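Notebook, July, bathroom cell

Picking up from the last entry, where I said the new rim-contact estimator in Tamum looked too good. I still think so. Spent the morning trying to get it to fail and got partway there.

Setup is unchanged. Bepari runs the arm, Diver does the planning, and the head camera feeds the surface model. Nelly Ccori retuned the force loop overnight and left a note that contact onset is now detected "reliably." I have crossed that word out in the shared copy and written "in 6 trials."

First complaint is the water. The depth estimate inside the bowl is garbage and always has been, but now the surface model fills the hole with a smooth patch and reports high confidence on it. The planner then believes it. In replay I found a waypoint that sat well below the water line with a confidence of nearly one. We caught it only thanks to the workspace limit, and the workspace limit was typed in by hand for a different toilet. I don't want to hear that the perception handles clear liquids. A hard-coded box handles clear liquids.

Second complaint is shadows. With the light overhead, a shadow with two prongs falls into the bowl, and the segmentation net likes to call it an object. I went through 303 frames from the log with the arm parked at the right side of the rim. The false mask comes and goes with very small wrist motions, so the tracker spawns it, drops it, spawns it again under a new ID. Diver replans each time. That explains the stutter we had been blaming on the network.

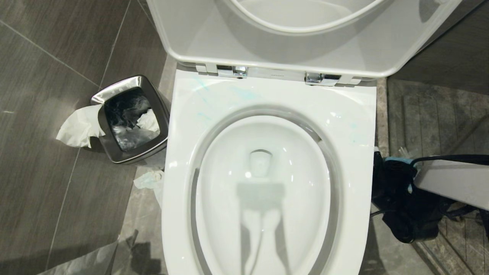 Nelly's proposal is to render the arm's own shadow from the kinematics and subtract it. It would work for one lamp in a known place. It won't survive a second fixture or a window, and I'd bet on it breaking the first time somebody bumps the head mount. My preference is dumber: ignore any new mask inside the bowl whose outline moves with the wrist. No lighting model needed. She thinks this will hide a real object if the gripper is dragging it, and she has a point — I'll take that failure over the current one for now.

Third, the smear detector. It is supposed to pick out the pale blue-green marks on the rim and hand over a wipe region. On the back of the rim it does fine. Down the right side it merges the marks with highlights off the glaze and returns one long strip that a wipe could never follow. Threshold was set to 551 on the Zistano scale, no comment in the config, no commit message. I asked. No one remembers picking it.

Cable note: the black cable loops over the forearm link and the self-collision model has no idea it exists. Planner gave me two paths this morning that I stopped by hand because I didn't like where the slack was going. Add a fat capsule around that link until we have something better. Yes, it costs reach.

To do before anyone runs wiping with contact on:
cap confidence for filled-in depth, and make the planner read the cap
wrist-motion filter on bowl masks, logged so we can see what it throws away
rerun the force trials with the lid up and with it down
find out where 551 came from or delete it

Nelly wants to demo the closed-loop wipe once the filter is in. I said I'd agree after a full log with no hand stops in it. We don't have one yet. Left Bepari powered down at 2, log disk nearly full again.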